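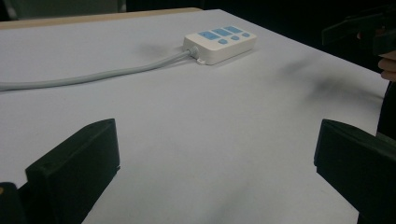
Home | Series | Teams | Results | Reports | Contact

Kirkidus Junior Rallycross Program
Progress report to Brinley, second period
Prepared by Genalyn Ignacio, program engineer

1. Track time
The two supported cars completed 1292 laps in testing and competition, all at Tamdale. Testing ended in April with one session lost to standing water at the joker lap exit. The lost session has been rebooked at no charge.

2. Car preparation
Both cars run the control engine and the standard gearbox. Car 30 had its rear dampers rebuilt after the second round, when the left unit lost pressure in the heats. Car 49 needed a front subframe following contact in the semifinal; the old part was cracked at the lower mount and has been scrapped. Launch control settings were revised for both cars. On dry asphalt the new map gives less wheelspin in first gear, but the gain on gravel is within the spread between drivers.

3. Drivers
Ademir Fagundes continues as driver coach. He has moved the start drills to the beginning of each test day, before the tires are worn. Both drivers reached the final in round three. Neither finished on the podium — the better result was fifth, after a puncture on the last lap.

4. Paddock and equipment
The awning floor was replaced and the timing desk moved to the truck side. Tire warmers are not permitted in this class and none were bought.

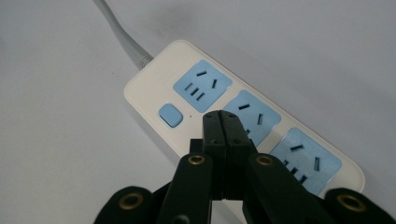

Power strip with light blue socket panels, cable at one end.

5. Spending
Tires are over plan and fuel is under. Of the parts allowance, 40 percent remains for the final two rounds. The subframe was bought from Pacheco at list price. An insurance claim was considered, but the excess is higher than the cost of the part.

6. Next period
Work planned before round four: alignment check on car 49, fresh brake lines on both cars, and a full day of wet running if Tamdale can water the asphalt section. We request release of the next installment on the agreed schedule. Lap data and invoices are filed with this report.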